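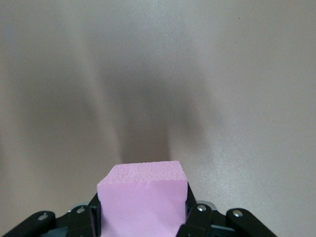 What are the new counting blocks made of?

Closed-cell foam, colored all the way through and cut from sheet stock, with no coating or printed surface.

Filed under: Local Business / School Supplies

Vinness will begin shipping a line of foam cubes and blocks to elementary schools in January, the Atutport company said Oct 30, 2026. The first production run is 3,000 sets. Of those, 1,192 are already committed to school districts, and the balance will go to the company's regular distributor, Harms.

The blocks are meant for sorting, stacking and early counting work. They replace a hardwood set that Vinness has sold in the same catalog slot for 19 years. The hardwood set will stay on the price list until stock runs out and will not be reordered.

Product manager Mekdes Sisay said the change was driven by noise and by freight. A full classroom carton of the wooden blocks had to be shipped in two boxes. The foam version ships in one.

"Teachers asked for something they could tip out on a table without stopping the class next door," Sisay said. "The weight was our problem more than theirs."

Each set holds 125 pieces in assorted colors, mostly cubes, with a smaller number of rectangular blocks. Colors are not matched to size, so a sorting exercise can be run on either one. Greens, blues, pinks and oranges are included, and there are two reds close enough in shade that Sisay expects some complaints.

The pieces are cut from larger sheets at the company's Skunwood plant. The broad faces keep the smooth skin of the sheet. Cut faces are rougher, with small open pores, and look paler than the smooth faces under most room lighting. Vinness considered sealing the cut faces and decided against it after test pieces became slippery and would not stay stacked past four or five high.

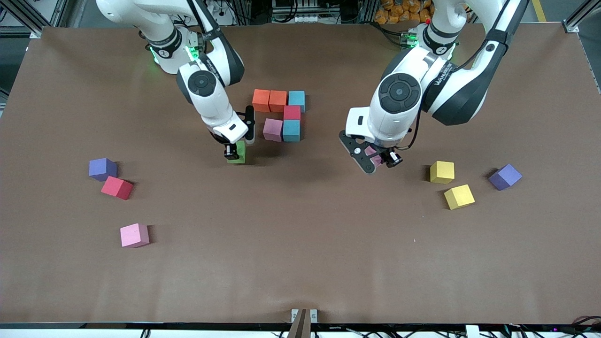 Foam cubes in assorted colors on brown paper, with part of the group clustered near the middle of the table.

Foam has drawbacks in this use. Edges and corners can crease or round over with handling, and a dented cube may not sit flat. Vinness lists a replacement pack for single colors - sold by the bag, no minimum order - and says worn pieces should be pulled from measuring work first, where a small loss in height matters.

Cleaning instructions call for a damp cloth and mild soap, then air drying on a rack. Dishwashers and solvent wipes are ruled out. The blocks are not rated for children under three, and the carton label says so on two sides.

Districts with open orders for the hardwood set can keep them or switch to foam at the same price. Switch requests go through Harms and need the original order number. Prices for the replacement packs have not been set.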